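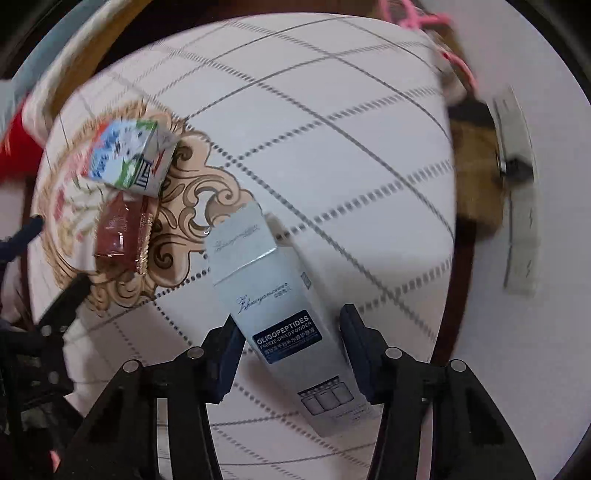 1 min read

Pirkby packaging store: progress report to Kandness
March 12, 2024

Work in this period covered the sorting and recording of skincare cartons held at the Pirkby store. The collection list stands at 2,348 items, of which 1,153 now have a complete record. A further 143 are set aside with queries, mostly over language.

Each record gives carton format, ground colour, printed text in all languages and any line art. The freeze-dried powder group is the first to be finished. Its reference entry is a tall carton in pale blue-gray card, with a cursive brand name on the front, small Chinese characters under the right end of the name, and a navy label reading "OLIGOPEPTIDES" and "FREEZE-DRIED POWDER" in white. A line drawing of squat vials near the base is indexed under "contents shown".

Fine print remains the slowest part. Text too small to read with the naked eye is entered as "present, not transcribed" and goes to Bortolotti for a second reading - the first batch was sent in March.

Spending is within the agreed budget. The Brotetti shelving has been fitted and takes 400 cartons upright.

Next period: ampoule and serum cartons, then the outstanding queries. We ask Kandness to confirm whether inner trays should be recorded separately or under the parent carton.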